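The Keltilix Ensemble: Report on a Second-Year Performance Project

1. Background

The Keltilix ensemble was formed at the start of the spring term by students of the performance course. Its purpose was to prepare a short programme of new music for brass, accordion and hand percussion, drawing on folk dance tunes and on the slower repertoire that two of the members had learned in wind bands. The group had 5 players, none of whom had worked together before.

The course handbook asks each ensemble to write at least half of its own material. Keltilix chose to write all of it, and this decision shaped most of the term's work.

2. Repertoire

The programme opened with Coltasik, a dance in seven-eight time built on a repeated accordion figure. The trumpet part was written last and was simplified twice, as the original version left no room to breathe before the return of the main tune. The second piece, Sistine, is a slow chorale for flugelhorn and trombone with very light percussion. It was the piece most liked by the course tutors at the March assessment, although the ensemble itself considered the ending unresolved.
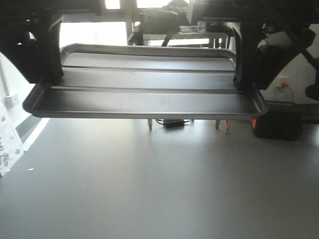
A third piece was begun and set aside. It relied on a long unaccompanied trombone solo, and the player felt that the line did not suit the instrument's lower range. Parts of its melody were moved into the closing section of Coltasik.

3. Rehearsal and recording

Rehearsals were held weekly in the Katayama Room, which has a hard floor and a noticeable echo. The echo helped Sistine and harmed the faster music. For the recording, heavy curtains were drawn along one wall and the percussion was moved further from the accordion. The final recording of Coltasik lasts 299 seconds and was made in a single take. Sistine required several takes owing to tuning problems between the brass parts.

4. Public performance

The ensemble performed once in public, at the end-of-year concert, to an audience of around 990. The balance was good in the hall, but the tempo of Coltasik rose steadily and the final repeat was left out by agreement on stage.

5. Points for future groups

Written parts should be fixed earlier in the term. Keltilix was still changing notes in the week of the assessment, and the percussion part was never fully written down. A future ensemble using the Katayama Room should also request the curtains in advance from the department office.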